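Varnlow Aranda Stand Mixer Bowl Set

If you bake most weekends, a second bowl changes everything! You can whip egg whites in one while the cake batter waits in the other, and there's no frantic washing up halfway through a recipe. The Aranda set gives you two stainless steel bowls, a clip-on splash guard and a pair of soft lids that go straight in the fridge.

We love the handles on these. They're wide enough to grab with an oven mitt on, and the pouring lip is properly shaped — pancake batter lands in the pan and stays off the stove. 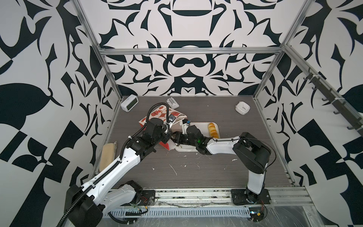 The larger bowl is big enough for a double batch of bread dough, and the smaller one is lovely for frosting, whipped cream or a quick mayonnaise. Both have measuring marks stamped on the inside, so they won't wear off in the dishwasher.

Details
Large bowl: 169 fl oz
Small bowl: 113 fl oz
Fits: Varnlow Plesolgate and Gernia mixers (twist-lock base)
Colors for lids: cream, mint, tomato red
Dishwasher safe: bowls and lids, top rack for the splash guard

Got an older Gernia with the screw-down base? You'll need the adapter ring, sold separately for $14. Pop it on once and leave it there — it sits flush and the bowls twist in just the same.

Spare lids are back in stock in November.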